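Chapter 6
What Do People Want? Surveys, Stated Preferences, and the Trouble with Asking

Before you read
Think of the last time a shop, an app, or a school asked how satisfied you were. Did you answer? If you did, how long did you spend on it, and would you give the same answer today?

6.1 A very confident report

Some years ago a snack maker called Wusach paid the research firm Zaltuvine to find out whether customers would buy a version of its crackers with less salt. Zaltuvine sent a questionnaire to 700 households. Of those who replied, 70 percent said they would "probably" or "definitely" switch. The report had a blue cover and used the word "overwhelming" on its first page.

Wusach changed its ovens, its packets, and its shelf labels. Sales of the new cracker were poor in the first month and worse in the second. By April the old recipe was back in most stores, and the company was paying for a second study to explain the first one.

The usual way to tell this story is to blame the customers. They lied, people say, or they didn't know their own minds. Students should be slow to accept this. Nobody in those households had been asked to buy anything. They had been asked, on paper, at no cost, whether they would like to be a slightly healthier person. Most of them said yes – as you probably would have.

The question had other faults. It gave no price. It did not mention that the old cracker would still be sitting on the next shelf. It put the low-salt choice first and described it in two friendly sentences, while the regular choice got four words. Anathi Lekota, who reviewed the questionnaire afterward, wrote in the margin beside this item: "What answer were we hoping for?" Her note is worth keeping in mind for the rest of this chapter.

6.2 Stated and revealed preference

Economists separate two kinds of evidence about what people want. A stated preference is what a person says when asked. A revealed preference is what we infer from what the person chooses when the choice costs something: money, time, effort, or the loss of the other option.

Many textbooks then go on to treat revealed preference as the honest one. We are going to be more careful. A choice also needs to be read by somebody, and it can be misread. A shopper who picks up the store brand may prefer it, or may have found the other brand sold out, or may be shopping for a neighbor. A student who never uses the library may dislike it, or may work during all the hours it is open. The receipt doesn't say which.

Sibusiso Coetzee and Anitha Kurup ran into this problem when they studied shared snacks in office break rooms. Their plan looked simple. Put out a selection in the morning, come back in the late afternoon, and treat whatever had gone as what people liked. In the first office, the item that went fastest was the one nearest the coffee machine. When they moved it to the far end of the table, it became one of the slowest. They had been measuring how far people would reach.

They also found that it mattered whether the snacks were grouped in a holder or laid out flat, and whether each kind had been wrapped in the same color. Kurup later argued that the early results should be thrown out completely. Coetzee thought some of them could be saved. Their disagreement, which takes up most of Section 6.5, was never settled, and we do not think it should be settled for you here.
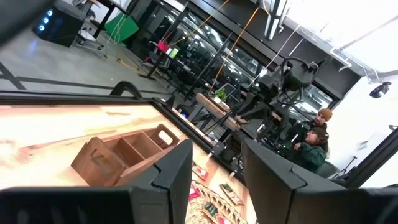
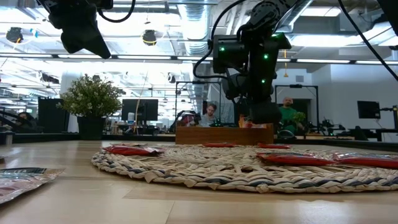 Figure 6.1 Wooden tabletops. First: a small wooden caddy with compartments. Second: red snack packets on a round woven placemat.

6.3 What this chapter will and won't do

You will learn to write a survey question, to spot a leading one, and to set up a small choice study of your own. You will not learn a method that tells you what people "really" want. Several are for sale, and Section 6.6 looks at the sales material for one of them, the Sikder scale, with particular attention to what it leaves out.

Key terms
stated preference
revealed preference
leading question
order effect
nonresponse

Warm-up activity
Write a question asking classmates whether the school day should start later. Now rewrite it so that more of them will say yes, without telling a single lie. Trade papers with a partner and mark the words that did the work. Allow 10 minutes, and keep both versions for use in Section 6.4.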